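Procurement Oversight Board, Ulter Port Authority
Minutes of the March session

The session opened at 9:30 a.m. with a quorum present. Minutes of the previous session were approved with one correction: in item 4, "lease" should read "charter."

1. Conflict-of-interest disclosures
The clerk reported that 46 disclosure forms were received by the deadline. Two were returned for missing signatures. Outside counsel advised that a member of the bid review panel held shares in Sosetti, a subcontractor to Jivness on the patrol boat tender. The shares were not listed on the form. The member has stepped aside from the panel until the matter is settled.
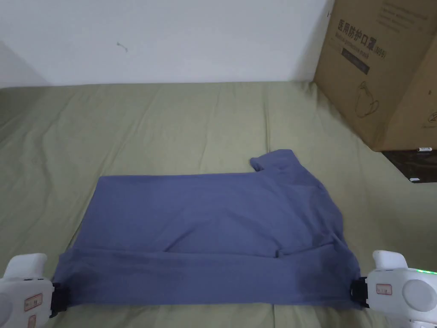
Counsel noted that the rule covers holdings above $500 in any firm named in a bid, including subcontractors. The board asked whether the panel's scores would change if the member's marks were removed. Staff will recalculate and report in writing.

2. Patrol boat tender
Bids from Jivness and Edet remain open. Edet has asked for the full scoring sheets. Counsel recommended release with unit prices blacked out. Moved, seconded and carried, with one abstention. No award will be made before the recalculated scores are filed.
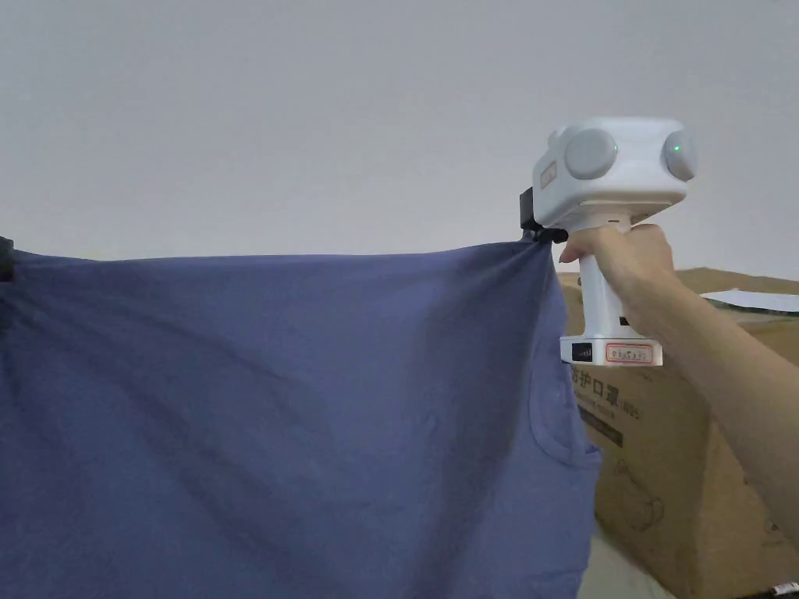
The board also discussed the reference to the 1941 harbor charter in the tender notice. Counsel's view is that the charter gives the Authority power to buy vessels but is silent on maintenance contracts. The maintenance portion, around 25 percent of the tender value, may need a separate vote. Deferred to the next session.

3. Records requests
Three requests are pending. One was granted in part. The clerk asked for a shared log so that counsel and staff work from the same dates. Agreed.

4. Other business
None.

Adjourned at 11:10 a.m.

Filed under: Port Authority, Ethics, Public Contracts

Comments (3)

dockside_reader
Where are the original panel scores posted? The link under item 2 of the agenda goes to last year's dredging bid.

M.T.
Same question. Also, does stepping aside cover the maintenance vote or only the boats?

pier9
The disclosure form only has four lines for holdings. Fix the form too.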